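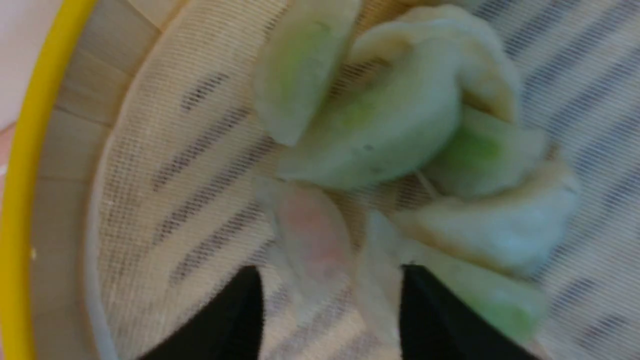
Fig. 1. Boiled dumplings in a mesh strainer with a yellow rim.

Week 4. Where does a dish come from?

Most of you will have read the Sugiyama chapter by now. If you haven't, read it before Saturday, as the seminar will be hard to follow without it. These notes go over the main argument and then say where I think it is weak. You are free to disagree with me, but bring something from the sources when you do.

The question this week is how we treat origin stories about food. Nearly every well-known dish has one. A general's cook runs out of flour, a monk is given the wrong meat, a queen asks for something new. The stories are short and easy to repeat, and they tend to turn up in print long after the events they describe. My own rule is to ask for the date of the earliest written version before I ask anything else. If the gap is a couple of lifetimes, I stop treating the story as evidence about the dish and start treating it as evidence about whoever wrote it down.

Tetsuya Sugiyama is more generous. He argues that oral tradition in kitchens is unusually stable, on the grounds that recipes are learned by hand and repeated daily. He collected 58 interviews with cooks and market sellers, and found that 11 of them gave much the same account of how filled dough reached their district. He reads this as an old memory shared between families.

I am not convinced. Look at his appendix. Several of the 11 worked for the same employer at one time or another, and he doesn't say whether they had heard the story from each other. He also never asks what they had read. A popular cookery book with a very similar tale in its preface was on sale in the area for years before he started. A book like that can plant a "family memory" quite quickly, and people will repeat it in good faith.

The age claims need the same treatment. You will see it stated that filled dumplings are "over 1,000 years old". That may well be right for some kind of filled dough somewhere. It tells us very little about the dish on a particular plate, with its particular flour, fold and filling. When a writer gives you one big number for a whole family of foods, ask which member of the family the evidence belongs to.

Words are a further trap. A name in an old household account looks like solid proof, and students love them. But names move about. The same word can be used for a boiled thing in one century and a baked thing in the next, and two towns can use it for different foods in the same year. An entry giving a name and a price shows that somebody paid for something. Unless the entry lists ingredients, or another source does, leave it there.

Then there is the single-inventor habit. I would like you to be suspicious of it in general. Boiling dough with something inside it is not a difficult idea if you have flour, water and scraps. It could have been thought of many times. Trade routes certainly carried foods about, and I don't want to swing so far that we deny all borrowing, but a line on a map is a guess until there is something to hang it on – a customs list, a letter, a cook with a known career.

For the seminar: choose one origin story, find the earliest version you can, and write a page on what that writer stood to gain. Websites of restaurants are allowed as objects of study. They are not allowed as authorities.

We use cookies to improve your experience on this site. By continuing to browse you agree to our use of cookies. Accept Manage settings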